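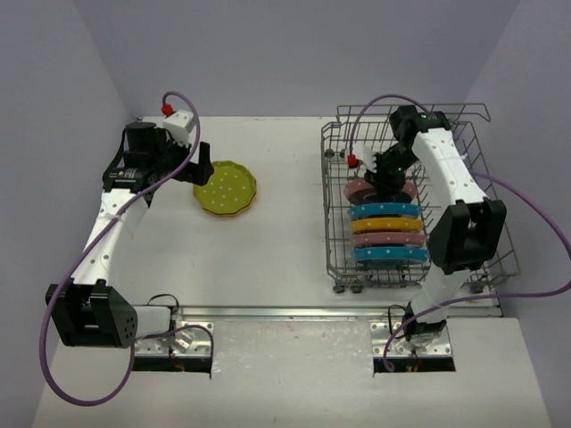
Passo 2: passar os pratos para o escorredor

Deixe a pilha deitada na bancada, à esquerda, e o escorredor de arame à direita, com espaço livre entre os dois. Comece sempre pelo prato de cima. Nos pratos de borda ondulada, como o verde de bolinhas brancas, segure pela lateral e levante sem arrastar.

Coloque cada prato de pé, um por vão, com a frente virada para o mesmo lado. Se um prato ficar inclinado, retire e encaixe de novo antes de pegar o próximo.

Passo 3: secar e guardar

Espere 20 minutos. Passe um pano seco na borda e no fundo, onde a água costuma ficar. Empilhe no armário por tamanho, os maiores embaixo.

Limpe a bancada com pano úmido e um pouco de detergente neutro. O escorredor pode ser lavado na pia uma vez por semana, com escova macia nos cantos do arame.

Atualizado em 12 de outubro de 2024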